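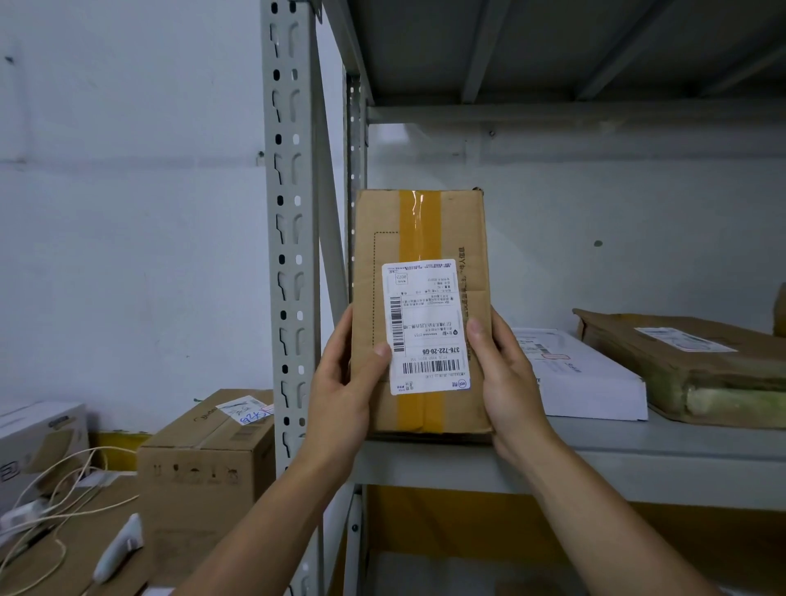
Bremness Stores: the back room in pictures

We have been meaning to put up a page about the storage room for ages, and as December is when it works hardest, it seemed a good moment to get on with it. The shop out front gets all the compliments (thank you, we do love hearing them!), but so much of what makes a parcel arrive on time goes on behind the door, among the shelves and the tape and the endless cardboard.

A tall box at the grey shelving, with its shipping label across the middle and a run of yellow-orange tape straight down the front. The surface is a bit creased and worn, as boxes tend to be by the time they get to us, and we rather like them that way – there's a lot of travelling in a piece of cardboard.

The metal units came from Hulo and went up over one very long evening, with tea at regular intervals. All those little slots in the uprights mean a shelf can be moved up or down when something awkwardly tall turns up, and something awkwardly tall always does. We allow 30 minutes for shifting one, including the time spent looking for the mallet.

Our rule for putting things away is a simple one: label facing out, heavy things low, and anything for the Purodia orders kept together at the far end so that it can be packed in one go. Good boxes get used again, old labels and all, until they're past it, and then they're flattened and tied in bundles of 24 for recycling.

More pictures will be added after the new year, when the Ticona shelves have been cleared and given a proper wipe down.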